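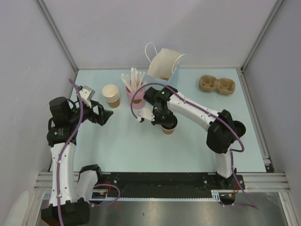 Issue 13, page 20

How to reseal a worktop joint

Silicone along the back of a worktop does not last for ever. It goes black in the corners, lifts at one end and then lets water down behind the units. Replacing it is an evening's work, plus a night for it to cure.

You will need a plastic scraper, a sharp knife, silicone remover, white spirit, kitchen roll, masking tape, a sealant gun and a tube of sanitary silicone. I used Fondico remover and a tube of Neranik in white. Any sanitary grade will do, but check the date on the base of the tube. Old silicone stays tacky and has to come off again.

Taking out the old bead

Cut along the top edge of the old silicone with the knife held almost flat to the wall, then along the bottom edge with the blade flat to the worktop. Pull from one end. Most of it should come away in a long strip. Push the scraper along to lift what remains, and go gently on laminate, as it marks easily.

Brush the remover on to the thin film left behind and leave it for 20 minutes, or whatever your tin says. Scrape again, then wipe down with white spirit on kitchen roll. Wipe once more with a clean, damp cloth and let the gap dry fully. Overnight is best if water has been getting in. If the gap is wider than 6 mm, press in some foam backing cord first.

Putting on the new bead

Run masking tape along the wall and along the worktop, leaving a gap of 5 mm on each side of the joint. Cut the nozzle at an angle, a little smaller than you think you need - you can always cut it again.

Start in a corner and push the gun steadily away from you. Try to do each side in one go. Release the trigger lever at the end or it will keep oozing.

Wet a finger or a shaping tool with soapy water and draw it along once, with light pressure. Going back over it usually makes ridges. Pull the tape off straight away, at a low angle, while the silicone is still wet. If an edge lifts, smooth it with one more light pass.

Keep water off for 24 hours. Leave a window open too, as the vinegar smell hangs about.

Next issue: refitting a dripping tap, with the Anghel and Galinport washer sizes.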